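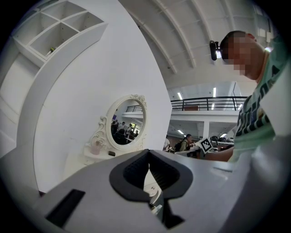
The vanity.

2026-09-17

Started on the bedroom at last. I had meant to do the kitchen first, but Sadia Niazi has my good step stool until the weekend and I can't reach the top cupboards without it. So the vanity got its turn.

I put everything from the top into a shoebox. The pink bottle went in first, wrapped in a sock, and then whatever else was there. I went through the shoebox on the bed afterward and threw out more than I kept. A hand cream from the old apartment had separated. I found one earring I gave up on last November and still can't find the other, so I put it in the dish with the buttons.

Then the mirror. The frame is the part that takes the time. The flowers at the upper right have deep places between the petals and the dust sits in there and goes gray. I tried a dry paintbrush, then an old toothbrush with a little dish soap, then cotton swabs. The cotton swabs were best. The scrollwork on the left side is worse than the flowers, as all the curls turn back on themselves and you have to come at each one from underneath. I stopped once for tea and once to answer the phone, and it still took until after lunch.

The glass was easy. Vinegar and water, newspaper, then a dry cloth. It picks up the balcony railing, so now I can see from the bed that the railing needs washing too. I'll leave that for another day.

There are some faint marks and small specks on the white panel behind the mirror. Went over them with the damp cloth and most came off. A few stayed and I think they are in the finish. I don't want to scrub it and end up with a dull patch. Zarmeena Sandhu says baking soda paste, but she also says that about the bathtub, and mine has been rough ever since. I'll ask at Doolan when I'm in for light bulbs.

Measured for the drawer liners. I had the paper from Illora left over from the hall closet and thought it would be enough, and it was short. Cut what I had for the top drawer and left the rest bare. I may get a plain roll instead of matching it. Inside a drawer it doesn't matter.

The drawer itself sticks when the weather is damp. Rubbed a candle end along the runners. It goes in now if you push it straight, but if you push from one corner it still catches.

Zarmeena came by at four to bring back the casserole dish. She looked at the mirror and asked if I would ever sell the set. I said no. She has seen one like it at the Gandside market, with a chip out of the frame, and they wanted 3,205 for it, which I don't believe. She thought the seller would come down. I told her to go and get it if she likes it so much. She stayed for a cup of tea and we talked about her brother's move, which has been put off again. The new place has no closet in the second bedroom and he won't buy a wardrobe until he has seen the room empty.

After she left I put things back. Pink bottle to the left under the scrollwork, where it always goes. Comb and tweezers in the top drawer, not on the surface. I would like to keep the surface clear this time. I said the same in spring.

The Roltanov cleaner I bought for the wood is still unopened. The label says to test it somewhere hidden first and wait overnight, so I put a dab inside the back leg and will look tomorrow. It was 33 for a small bottle and I'd like to get some use out of it.

Supper was the rest of the lentils with an egg. Washed the cloths and hung them on the balcony. My neck is sore from looking up into those carved flowers.

Tomorrow: check the back leg, call Sadia about the stool, light bulbs, vinegar (used the last of it).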